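4.2 Preparing and maintaining the paired hand-held grippers

Papers that report on hand-held gripper rigs tend to give the hardware one paragraph and the learning method ten pages. We think the balance is wrong. Most of the sessions we threw away during the Lennox collection were lost to mechanical drift, dirty lenses and worn finger pads, and no change to the training code would have brought them back. This section sets out how one pair of grippers, which we call the Putport pair after the workshop where it was assembled, was set up and kept running. We make no claim that the routine is the best one. It is the one we followed, and in several places we doubt that it did what it was supposed to do.

The pair consists of two grippers of the same build, one for each hand. Each has a molded plastic body, two flexible black fingers, a camera looking out over the fingers, and a marker plate mounted above the camera. The marker plates are used to recover the position of one gripper relative to the other whenever one of them is in view. The design notes we inherited from the earlier Grilness rig say that the relative pose can be recovered "in normal use." We could find no definition of normal use in those notes, and our own experience is that the claim holds for handovers performed face to face and is much weaker for anything done side by side.

Setup before a session was done by one person, in most cases Peiyu Jiang, with the grippers clamped to a bench. The fingers were closed on a flat gauge and the gap at the tips was checked by eye. The two small screws on the camera housing were tightened by hand and marked with a paint pen, so that a turned screw could be spotted later. The marker plate was pressed at each corner to feel for play. The whole procedure took 15 minutes for the pair when nothing was wrong. We tried a torque driver for the camera screws and gave it up after it stripped two of the plastic seats – a repair that meant replacing the full upper shell. Hand tightening is less repeatable, and we have no figures to show that it was repeatable enough.

After the bench work, the operator picked up both grippers and ran a short handover check on a table in the room where the session would take place. A light object was held in the fingers of one gripper and brought toward the fingers of the other. We favored thin, flat items for this, as they show up a misaligned finger far sooner than a block or a ball does. Figure 3 is taken from the camera of the near gripper during such a check, with a small white tag held between the fingers of the other one.

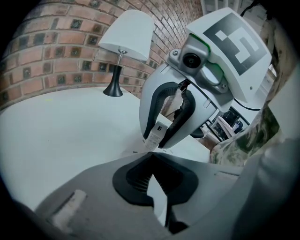 Figure 3. Handover check with a small printed tag, viewed from the near gripper. The marker plate and camera of the opposite gripper face the viewer. The strong curvature of the brick wall and table edge comes from the wide lens.

4.3 Wear, faults and repairs

Finger pads were the part we replaced most often. The ridges on the inner surface wear down, and the first sign is that thin objects begin to rotate in the grip. The Trunard manual for the pads gives no service life. We settled on a change after every 2650 grasps, a number arrived at by looking back through the logs for the point at which dropped tags became common. It should be treated with suspicion. The logs do not separate a drop caused by wear from one caused by a tired operator, and long sessions produce both. A laboratory with different objects would very likely arrive at a different number.

Marker plates caused fewer faults, but those faults were harder to find. A plate that has shifted slightly still gives a pose, and the pose is still smooth, so nothing in the software complains. We found one such plate in January, by accident, when the pair was back on the bench for an unrelated cable fault. It had probably been loose for several sessions. We discarded all 10 recordings made since the last full calibration, although we suspect that some of them were usable. After that we added a fixed reference pose at the start and end of each recording and compared the two. The comparison catches a plate that moves during a recording. It does nothing for a plate that was already out of place when the recording began.

Lenses were wiped with a dry cloth before each session. The cloth was changed weekly, which in hindsight was not often enough, and one lens picked up fine scratches. Whether the scratches affected pose recovery is unclear: we compared 4 recordings before and after the lens was replaced and saw no difference we would be willing to defend.

Cables were the least interesting fault and cost the most time. Strain at the connector led to short dropouts that looked, in the data, like missed frames from an overloaded recorder. We chased the recorder first. Future users of this pair should swap the cable before touching anything else, and should log the swap.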